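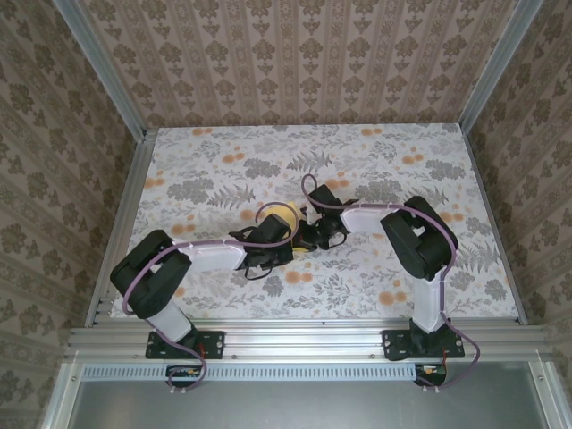

Both arms at the middle of the work surface, cables as currently routed.

Two-arm cell: cable loops at the grippers pull the wrist off target. Reroute or change cable?

Asked by Ebbe Myklebust, February 2024
Tags: cable-management, dual-arm, aluminum-extrusion, home-build

I am building a two-arm cell in a spare room. Both arms are bolted through black base plates to one wide aluminum rail at the front, and they reach in over the work surface. Reach is fine. The grippers can meet near the middle with room to pass a part across.

The problem is the purple cable on each arm. It leaves a loop above the gripper, runs back along the white forearm, goes over the elbow and down past the base. When the wrist rolls more than a quarter turn, the loop stiffens and the gripper settles 3 to 4 mm away from the commanded position. The offset changes sign with the direction of the roll. With the cable unplugged and tied back the offset is gone, so I have ruled out backlash and the base mounting.

What I have tried:
Making the loop longer. Offset drops, but the two loops catch on each other during a handover.
Making it shorter. The connector worked out of its socket after 700 cycles.
Lowering the wrist speed. No change.

The cable is the Brerley shielded type, bought because it was in stock. I would like to keep the rail and the bases where they are. Is there a routing that works, or is the cable simply too stiff?

3 answers

Answer 1 – Hedvig Torvik (accepted)

Your cable is too stiff for the last joint, and the loop is in the wrong place for it. Treat these as separate faults.

Routing first. A loop standing above the gripper takes the wrist roll as bending at one point, right at the connector. Fix the cable to the forearm a short distance behind the wrist, then take the slack as a flat coil around the roll axis, one and a half turns, loose. Roll then opens or closes the coil and the side load is small. Fix it again on the gripper body before the connector, so the connector carries nothing. Do the same at the elbow: clamp on each side of the joint and leave the slack between the clamps. A cable that is only draped over an elbow will creep toward whichever end moves more.

Then the cable. Shielded cable with a solid jacket is fine from the base to the forearm. For the last section use a silicone-jacketed, high-strand type and join the two at the forearm clamp. I have the Shehu one on a similar arm, past 1,000 handovers, no drift I can measure.

Check zero again afterward. If you calibrated with the cable fitted, some of the pull is in your offsets.

Comments:
Ebbe Myklebust: Coil fitted on the left arm only so far, same cable. Offset is under 1 mm at a quarter turn. Ordering the softer cable for both.
Hedvig Torvik: Good. Put the splice on the side of the forearm that faces away from the other arm.

Answer 2 – Bevan Cosgrove

Had this in October on a Zister kit. You can compensate in software. Log the offset against wrist angle in both directions, fit a curve, subtract. Took me an evening and it works.

Comments:
Zdeňka Kadlec: It works until the cable moves in its ties. Then the table is wrong and you have no warning.
Bevan Cosgrove: Mine hasn't moved.
Zdeňka Kadlec: He has a loop that can snag the other arm. A curve fit does nothing for that.

Answer 3 – Rozália Malý

Partial answer. The thin black wire loops at the grippers will be your next snag point once the purple cable is sorted. They stick out, and on a handover two of them come close together. Spiral wrap, or one small tie to the motor housing – not tight, the wire needs to slide.

Also trim the tie tails down by the bases. Cut flush with proper flush cutters, otherwise the stub scrapes the jacket each time the cable swings past.

I don't know the Brerley cable so can't comment on stiffness.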